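The Wudmont Cure 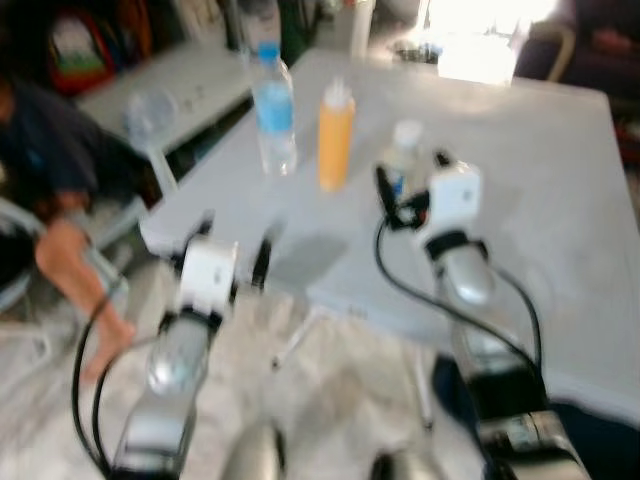

Three bottles on a folding table.

The letter from the water company ran to 9 pages, and Zoriana Kostiuk read every one of them standing at the mailbox in her slippers. It was dated 2018-05-22 and it said, once you scraped off the politeness, that the Wudmont spring had been tested and was water.

"Well, of course it's water," said her sister-in-law over the phone. "What did they think it was?"

"They don't say it's bad. They say it has no special properties."

"Then they tested it wrong."

Zoriana had married into Wudmont and had never believed in the spring. She had been told about it at her own wedding by a man with gravy on his tie, who said his father drank a cup each morning and lived to be very old. She asked how old. He said seventy-four. She had let it go, as she was letting most things go that day.

But the town believed, or said it did, and in January a company called Prakik had come up the hill and offered to bottle the stuff. They had a slogan before they had a pump. They wanted the town to vote on it, and they had sent up Khrystyna-Mariia Vasylenko, who wore good boots and remembered everybody's name after hearing it once. Zoriana distrusted that in a person.

She drove to the hall that evening with the letter in her purse. The parking lot was full. Inside they were already on the subject of knees.

"I couldn't do the stairs," Mr. Ait Ali was saying. "Four weeks on the spring water and I could do the stairs."

"You had the operation," said Zoriana from the back.

He turned around. "I had the operation too, yes."

"Before the four weeks or after?"

"Before," he said. "But the doctor told me it might not take."

People nodded at this as if it settled things. Khrystyna-Mariia Vasylenko nodded too, and wrote something down. She was sitting at the side with her coat folded on her lap, and she seemed in no hurry at all.

Zoriana got up and read them the second page of the letter, and then the third, where the numbers were. It was not a good letter for reading out loud. By the time she got to the calcium, a child had started kicking a chair, and two women in front were talking about somebody's porch.

"So it's got calcium," said Mr. Ait Ali. "There you go. Knees."

"The same calcium as your kitchen tap."

"My kitchen tap comes off the hill."

She sat down. She had worked in an insurance office for most of her life and had heard a great many people explain how a thing had happened, and what she had learned was that they were hardly ever lying. They put the parts in the order they liked best and then they couldn't see them any other way. Her husband had been the same about the spring. He'd had a jar of it by the bed at the end, and she had filled it for him herself, morning and night, walking up there in the cold with a flashlight. She had never told anyone that in the last week, when the path iced over, she filled it from the tap.

He'd said it tasted wonderful.

The vote was by slips of paper in a cake tin. There were 1,009 people in Wudmont by the sign on the road, though the sign was old, and a fair part of them seemed to be in the line ahead of her. When she reached the front, Khrystyna-Mariia Vasylenko was standing by the tin, buttoning her coat.

"Mrs. Kostiuk," she said. "You made a good case."

"Do you drink it?"

"Me?" She looked toward the door and then back. "I'm from Codevico. We have our own spring there. It's for the eyes."

"Does it work?"

"My grandmother never wore glasses," she said.

"Could she see?"

The young woman thought it over -- longer than Zoriana had expected -- and something in her face came loose and was nearly a laugh.

"Not very well," she said.

Zoriana took the pencil. Somebody behind her coughed and said there were others waiting. She wrote her answer, folded the slip twice, and dropped it in with the rest.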